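Sandwiches at the Hisside unit: a few pictures from the bench

Hello again from Hisside! I keep getting asked what the robot is like to work with, usually by people at the Dusbridge kitchen who have heard that we all sit about drinking tea while it does the lunches. We don't, sadly. I've been on the sandwich side here for 7 years and I still go home with mustard on my sleeve. But things have changed a fair bit since Obi came in (that's what we call the pair of arms, it was the name on the paperwork and it stuck), so I thought I'd put a few pictures up and have a natter about it.

First, the basics. On a normal day the unit sends out 400 lunches, and 116 of those are the plain two-slice sort that Obi is meant to help with one day. At the moment it's learning, which means one of us goes over to the practice bench for part of the shift and works the arms through a job again and again: bread, plates, bowls, trays, tidying up. The rest of the team carry on at the line as before.
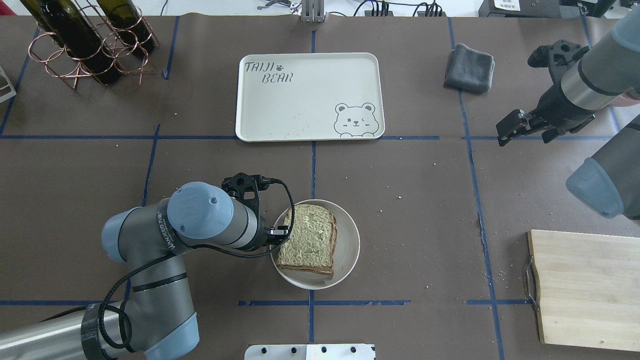 What I hadn't expected was how much it would make me think about my own hands. You make a sandwich without noticing you're making it. Then you have to do the same thing through a pair of grippers and you find out that you've been tucking the crust under with your little finger for years, and now you haven't got a little finger! My first week I came home more tired than after a Christmas shift, and I'd hardly lifted a thing. It's your eyes and your patience that go.

The rota has changed too. We used to do the whole morning on the line, six till half ten, and by nine my wrists were shouting at me. Now there's a swap at eight, so if you're down for the bench you get a proper break from the repetitive stuff. That has been the best part for me, and I'd be cross if they took it away. On the other hand the line is one person short whenever somebody's over with Obi, and when the bread is late you really feel it. We've asked for another pair of hands in July. Human ones.

There's a screen by the door as well, running a thing called Clarico, where we write up every go at a job and tick whether it went well. I grumbled about it at first (more typing!) but it has turned out handy. I can look back at my own notes and see that the afternoon crew had the same trouble as me with soft bread. Before, we never spoke to the afternoon crew, we just found their mugs in the sink.

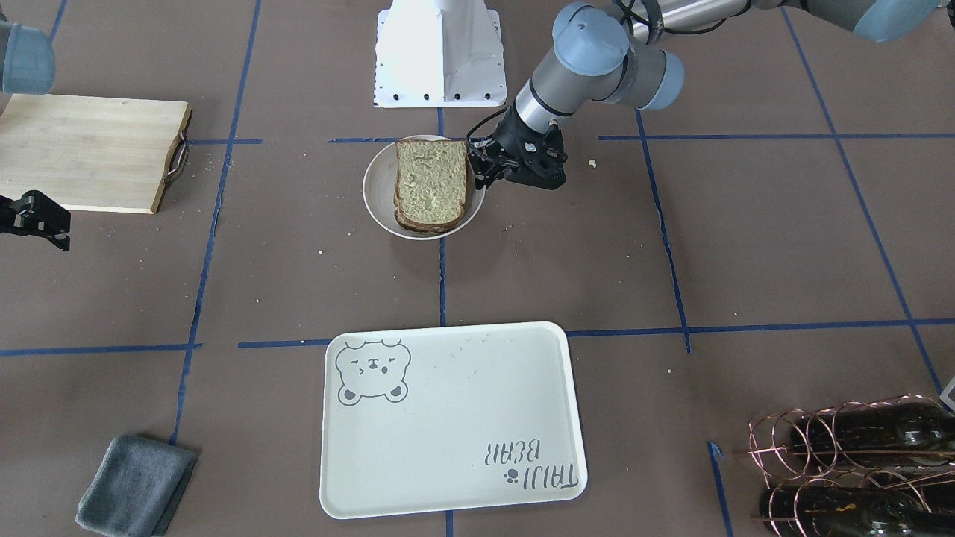
Margins are what worry me, wrote a reader from the Dusbridge side when I put an early version of this page round. You say it's a rest for your wrists, and I'm glad, but once it can do the plain rounds properly, will they still want the same number of us on mornings?

Fair question, and I can't answer it fully. We asked the same thing at the spring meeting and were told that hours are safe through to the end of the trial and that the bench work counts as skilled time, so it's paid at the higher rate. I'd like that in writing for after the trial too, and I've said so. What I can tell you is that so far the job has got more varied. I've done 160 goes at the bench myself, all logged, and two of us have been shown how to set the arms up at the start of a shift, which used to mean waiting for somebody to drive over.

Small things have changed as well. We talk more, oddly enough. Someone will stop on the way past and say try it from the other side, and then there are three of us leaning over the bench arguing about bread. And everyone is fussier about crumbs now, me included! 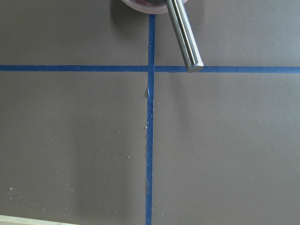 Blue tape crossing on the bench, with a few pale flecks to wipe up.

More pictures when I get round to it. If you're at Dusbridge and fancy a go, come over after the eight o'clock swap and bring your own mug.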